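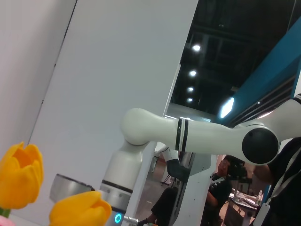

Danylo Zakharchenko asked that the purchase be put off until the running costs are known, and that no order be signed on the strength of an exhibition stand alone. His remarks were entered in the minutes of the June planning meeting of Bondarchuk, the cut-flower packing firm, at which the equipment budget for the coming year was agreed in outline.

The firm intends to buy two robotic workstations for its bouquet room at Nedalness. Each would have a pair of arms fitted at a bench, with cameras, grippers and a controller. The bench, guarding and electrical work are to be priced separately, as the present supply in the bouquet room was put in for conveyor motors and has little to spare. Offers have been invited from Handum and from one other supplier, and both have been asked to quote for a service contract of 12 months. 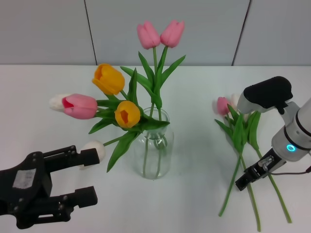 Grippers account for a larger share of the budget than was first expected. Taras Marchuk, who prepared the estimate, has allowed for spare fingers and for a second set in a softer material, which the firm wishes to test on fresh stems before any payment beyond the deposit. Artificial tulips, such as those standing in the glass vase between the two arms, are accepted as a fair test of reach and placing, but they do not bruise. The supplier will therefore be asked to repeat the work with cut tulips and with 205 mixed stems taken from the cold store at Nedalness - at the supplier's expense, should the trial have to be run again.

Training has been entered as a separate line. It covers seven members of staff from the bouquet room, who will be released from packing duties in turn. Nazar Kobzar has asked that the first workstation be in use for a full season before the second is called off, and the draft order now allows for this. The price of the second unit would be held in the meantime.
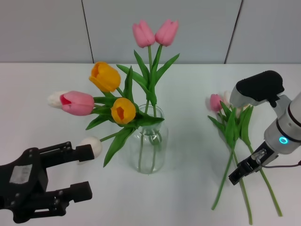

Tulips in a vase and on the table, with a gripper at either side.

Floor space remains to be settled. The present plan places the workstations beside the sleeving line, which would mean moving the label store and losing nearly 12 square metres of racking. Fedir Lytvynenko is to report on the alternatives once the drawings have been received. Written offers should reach the Bondarchuk purchasing office by noon on the closing day stated in the invitation.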